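Section 4. Setting up your savings goals

Before you start, please have your last pay slip and your list of monthly bills near you. The set-up in Uvance takes one evening for most households.

1. Open the Goals tab and press New Goal. Write a short name, for example "Emergency" or "Car repair". The name can be changed later.

2. Enter the target amount. We advise to begin with 1,000 for the first goal, even if you plan to save more.

Note: The target is saved in the currency of your profile. If you change the currency after this step, the number stays the same and is not converted.
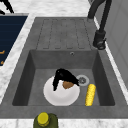 3. Choose the bills which must be paid before any money goes to the goal. Rent, electricity and loan payments are marked already. Put small things for the home under Household, not under Bills. A new white plate like the one in the sink belongs to Household, also when you buy it together with the groceries. Wrong groups make the monthly report difficult to read.

4. Set the transfer day. Choose a day that comes after your salary – the program does not check this for you.

Caution: If the balance is lower than the transfer, your bank may take a fee. Set the Minimum Balance field before you turn on automatic transfers.

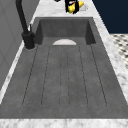
5. Add a second person, if you share the budget. Press Invite and write the email address. Both people must accept the goal before it becomes active.

6. To raise a target, open the goal and press Edit. When you go from 1,000 to 2,000, the end date moves later and the monthly amount stays as it was.

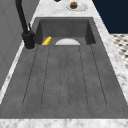

If you want to keep the old end date, tick Keep Date before you press Save. The monthly amount will then be higher. You can have 2 active goals in the free plan.

Questions about this section can be sent to Neelam Rastogi at the Zalewska help desk.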